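4.2 Pose tracking on low-texture surfaces

The tracking module takes the wrist camera stream and the inertial readings and returns a six-axis pose for each image. It was built on the Stosonen library, which the group had used in the earlier coursework, with our own loop-closure step added on top. Recordings were made in the Jurville lab with the hand-held gripper and processed overnight on the shared machine.

Early runs drifted badly over plain tabletops. The feature detector found plenty of corners on shelving and cable trays, but over pale wood it returned few stable points, and most of those lay on the gripper fingers. As the fingers move with the camera, any point on them tells the solver that the camera is standing still. A fixed mask was therefore drawn over the finger region and applied before detection. The mask is stored with the calibration file and is widened by 8 pixels on every side to allow for flex in the mount. 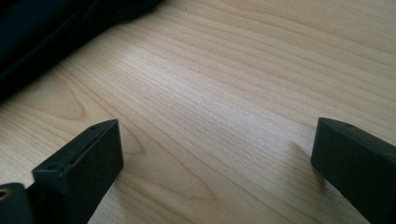 Dexter Zamora, reading the draft of this section, asked whether a fixed mask was safe at all, given that the fingers open and close, and suggested driving it from the measured finger width. We tried this in April. The width signal lags the video slightly, so the mask trailed the fingers during fast closing and let false points through. Covering the full range of travel cost us some usable tabletop but gave steadier results, and the fixed version was kept.

Glare was the second problem. A bright patch on the table shifts as the camera moves, and weak wood grain inside it is easily mistaken for a static feature. The detector threshold is now set per tile, and tiles above a brightness limit are skipped. The limit was tuned by hand on the Laing recordings only.

Of the 2411 recordings processed, 21 still failed to initialise. Most of these begin with the camera close to a bare surface and moving sideways. Asking the operator to look up for roughly 100 images before starting the task would probably fix them - the Weteck planner discards that part of the recording in any case - but this has not been tested.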